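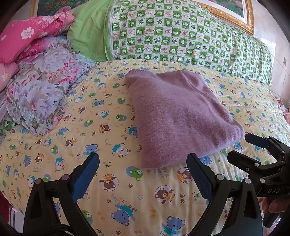

Section 2: Setting up your Clirell cue player for a show

Welcome back, and well done for getting through the unpacking. By the end of this section you should have your Clirell player talking to the hall's loudspeakers, your backing tracks loaded in the right order, and a cue list that whoever is sitting in the wings can follow in the half dark. Give yourself a quiet evening for it if you possibly can. People do manage it in the hour before a dress rehearsal, with the chorus practising their harmonies at full volume beside them, but it is a good deal nicer without!

If you are using the player with a Zollavon speaker pair, please have both speakers on their stands before you begin. If your hall has its own built-in system, find out where the wall socket is and whether it is kept locked. It very often is.

Placing the player

1. Choose a spot in the wings where the operator can see the stage and, if you have one, the musical director. A clear view of the director matters more than you might think in a musical, where so many cues come off a raised hand and never off a spoken line.

2. Stand the player on a firm, level surface. A school desk will do very well. The Juška folding stand (sold separately) also fits, and its two side clips should click into the grooves underneath the player. Give it a gentle tug afterwards to check.

3. Leave a hand's width of clear space behind the player for air. Try to keep curtains well away from it, especially the heavy black ones that swing inwards whenever somebody rushes past for a quick change.

4. Run the mains lead back towards the wall, away from the route the cast will use, and tape it flat to the floor along its whole length.

Caution: Do not place the player on top of a lighting dimmer or a heater, and do not let anyone rest a drink on the lid. Switch off at the wall before moving it.

Connecting to the loudspeakers

1. Turn the main volume knob all the way down. Please don't skip this one, however keen you are to hear something.

2. Plug the left and right output leads into the sockets marked MAIN on the back panel. The socket marked FOLDBACK is for a small speaker facing the cast, and we come to that further on.

3. Plug the other ends into your speakers, or into the hall's mixing desk if there is one. On a mixing desk, use two line inputs and leave the microphone inputs free for your soloists.

4. Switch on the player first and the speakers second. At the end of the night do it the other way about, speakers off first, and you will be spared that dreadful thump through the hall.

5. Press TEST. You should hear a soft chime from the left, then from the right. Bring the volume up slowly until you can hear it comfortably from the back row of seats.

Note: If the chime comes from the wrong side, swap the two leads over at the player end. Remember that left and right are given as the audience sees them, which catches out nearly everyone who has spent years thinking in stage left and stage right.

Note: A full house soaks up a surprising amount of sound. Whatever level suits an empty hall, expect to nudge it up a little once the grandparents are in. 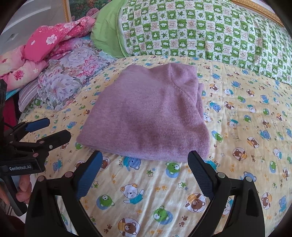
Loading your tracks

1. Copy your tracks on to a memory stick. The player reads the common sound file types, and it is happiest when all the files sit in one folder with no other folders tucked inside.

2. Put a number at the front of each file name so that they load in running order. Start with 001 for the overture. The player can hold up to 117 tracks in a single show, so even a long musical with every door slam and thunderclap listed separately should fit with room to spare.

3. Push the stick into the slot on the front and wait for the light to turn green. A long show may take a few minutes to copy, and the kettle is a sensible place to spend them.

4. Choose NEW SHOW on the screen, type in a name, and press LOAD.

5. When the screen says READY, take the stick out and put it somewhere safe. Everything is now stored in the player, and the stick is your spare copy.

Caution: Do not pull the stick out while the light is orange. If this happens by accident, delete the show and load it again from the beginning.

Building the cue list

1. Open the show and press CUES. Each track appears on a line of its own.

2. Pick the first track and type in a short prompt, preferably the last few words of dialogue or lyric before the sound is needed. There is space for 97 letters, including the gaps between words.

3. Choose how the track should end. STOP cuts it dead, FADE brings it down gently, and FOLLOW runs straight into the next one. FADE is usually the kindest choice for scene-change music, where the time needed will vary from one night to the next.

4. For underscoring that has to last as long as the dialogue does, choose LOOP and set the start and end points with the two arrow keys. Listen to the join several times over before you settle on it.

5. Save, then play through the whole list with the script open in front of you.

Note: If the director cuts a number during rehearsals, mark its line SKIP and leave it in the list. Directors have been known to put numbers back.

Setting up the foldback speaker

1. Plug a small powered speaker into the FOLDBACK socket and place it in the wings, facing across the stage at roughly the height of the singers' heads.

2. Set the foldback level to 23 on the screen and ask a few of the cast to sing along to a track they know well. Raise or lower it until they can keep time comfortably.

3. If you hear a whistle or a hum that grows, turn the foldback down and move the speaker further from any microphone.

Using the headset link

If you have bought the Wernuven headset pack, please charge both headsets fully before going on to Section 3, where pairing is covered. Each one has its own charging lead, and the light on the earpiece goes out when it is ready.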